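Lending Table Games: Storage, Loss and Repair in the Plilville Library Game Collection

Final project report
Submitted by Povilas Vasiliauskas
21 July 2021

Summary

This report examines how the Plilville public library stores, checks and repairs the table games it lends to the public. The collection holds 50 titles and recorded 800 loans during the study period. The project used the circulation records, a paper questionnaire given to borrowers, and interviews with staff at the main library and the Zerport branch. The main finding is that most delay in returning a game to the shelf comes from the checking step. Games with many identical small pieces take the longest to check and are most often set aside as incomplete. The report recommends a change in the way contents are listed, a shared supply of spare parts, and a simple rule for deciding when an incomplete game may still be lent.

1. Introduction

Public libraries have lent materials other than books for many years, including sheet music, framed prints and toys. Table games are a natural addition to this group. They are inexpensive compared with musical instruments, they can be used by several people at once, and many households play them only a few times a year.

They are also difficult to lend. A book with one torn page is still a book that can be read. A game missing one piece may be unplayable, or it may be almost unaffected, depending on which piece is gone. Staff who receive a returned game must decide which of these is the case, often at a busy desk and often without knowing the rules.

The Plilville library began its game collection with donated items and later added purchased titles. No written procedure was adopted at the time. Each location developed its own habits, and these habits have since drifted apart. The purpose of this project was to record current practice at the two locations, to identify where time and material are lost, and to propose improvements that can be made within the existing budget.

2. Methods

Circulation records were exported by library staff and supplied without borrower names. Each record gave the title, the date of loan, the date of return and the date on which the item was next marked as available. The interval between the last two dates was treated as the checking time.

A one-page questionnaire was placed inside the lid of each game. Borrowers were asked whether they had found the game complete, whether they had read the contents list, and whether they had counted the pieces before returning it. A total of 26 completed forms were received. This is a small number, and the answers are used here only to support findings from other sources.

Six staff members were interviewed, each for less than an hour. The questions were sent in advance. Notes were shown to each person afterward so that errors could be corrected before the analysis began.

3. Composition of the collection

For the analysis, titles were sorted into groups according to the kind of pieces they contain. Sorting by subject or by recommended age was considered and rejected because neither has much bearing on the work of checking.

Card games form the first group. The most borrowed title in it is Ķēniņš, a trick-taking game sold in a shallow box with two decks and a score pad. Card games are quick to check if the person checking knows the size of the deck. Cards bend and stain, however, and a single marked card can spoil play even when the deck is complete.

Board games with mixed pieces form the second group. Their contents are usually varied, and the loss of one item tends to be obvious. The original trays are often too weak for repeated lending. Staff at the main library have replaced most of them with zippered pouches.

Tile games form the third group and include dominoes, mahjong and letter games such as Zodis. These sets contain a large number of pieces of the same size and shape, distinguished only by the marking on one face. They are durable, and worn tiles are rarely reported. They are also slow to check, because a correct total does not prove that the correct tiles are present. On one occasion a letter game at Zerport passed the count but was found to hold several tiles from a different edition.
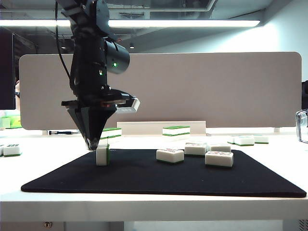

Figure 1. Mahjong tile standing on its narrow end.

Dexterity games, in which players stack, flick or balance pieces, form the last and smallest group. They are borrowed mainly during school vacations. Their pieces are easily replaced, but the boxes suffer, as pieces are seldom put back in the arrangement the manufacturer intended.

4. Findings

4.1 Checking time

Card games and dexterity games were usually available again by the next working day. Mixed board games took longer. Tile games took the longest of all, and at Zerport some remained on the holding shelf until the end of the month. Staff explained that tile games were kept for quiet periods and that such periods had become less frequent.

No relation was found between the age of a game and its checking time. This was unexpected. Several staff members had stated in interviews that the older donated games were the main cause of delay, but the records do not support this view.

4.2 Contents lists

Every game examined had some form of contents list. At the main library the list is printed and taped inside the lid. At Zerport it is written on an index card placed loose in the box, and the card itself is sometimes missing. The lists also differ in detail. Some give only a total, while others name each piece.

Borrowers who returned the questionnaire generally said that they had seen the list. Fewer said that they had used it. One wrote that the list for Zodis was "longer than the rules." Another asked for a picture of the contents laid out in order, a suggestion also made independently by a member of staff.

4.3 Incomplete games

When a piece is missing, the two locations act differently. The main library withdraws the game and contacts the last borrower. Zerport adds a note to the box and continues to lend it. Each approach has a cost. Withdrawn games accumulate in the work room, and some have remained there since the previous November. Games lent with notes lead to complaints from borrowers who did not notice the note until they were at home.

Neither location keeps a record of which pieces are missing across the collection. As a result, two incomplete copies of the same game may be held in different buildings when one complete copy could be made from them. Two such pairs were identified during the project, and one has been combined.

4.4 Repair

Repair is informal. Boxes are strengthened at the corners with book tape, which holds well but yellows. Torn boards are glued and pressed under discarded reference volumes. Replacement pieces are requested from publishers when a publisher can be identified. Responses vary, and for donated games there is frequently no current publisher to ask.

5. Discussion

The findings suggest that the collection does not require more staff time overall so much as a better distribution of the time already spent. A tile game that is sorted into rows in its box can be checked at a glance by anyone. The same game returned in a bag must be sorted first. Moving part of the sorting to the borrower would be reasonable if the box made the expected arrangement clear.

The question of fees was raised in two interviews. The library does not charge for missing pieces, and this report does not recommend that it begin. The questionnaire gave no evidence that borrowers were careless, and a charge might discourage people from reporting a loss.

The study has clear limits. Records at Zerport were incomplete for part of the period. The questionnaire reached only those borrowers who chose to answer. The project also did not observe games in use, so nothing can be said here about how pieces are lost in the home.

6. Recommendations

A single form of contents list should be adopted at both locations and fixed inside the lid. For tile games the list should show the pieces by row.

Shallow divided trays should be purchased for the tile games first, beginning with the titles most often borrowed.

A shared parts box should be kept at the main library, with a written record open to staff at both locations. Pieces found loose in the building should be placed in it and dated.

Each game should carry a short statement of which pieces are essential. A game missing only nonessential pieces may continue to be lent, with the loss shown on the outside of the box.

Acknowledgments

The author thanks the staff of the Plilville library and the Zerport branch for their time and for access to the circulation records. Copies of the questionnaire and the proposed contents list are attached as Appendix A and Appendix B.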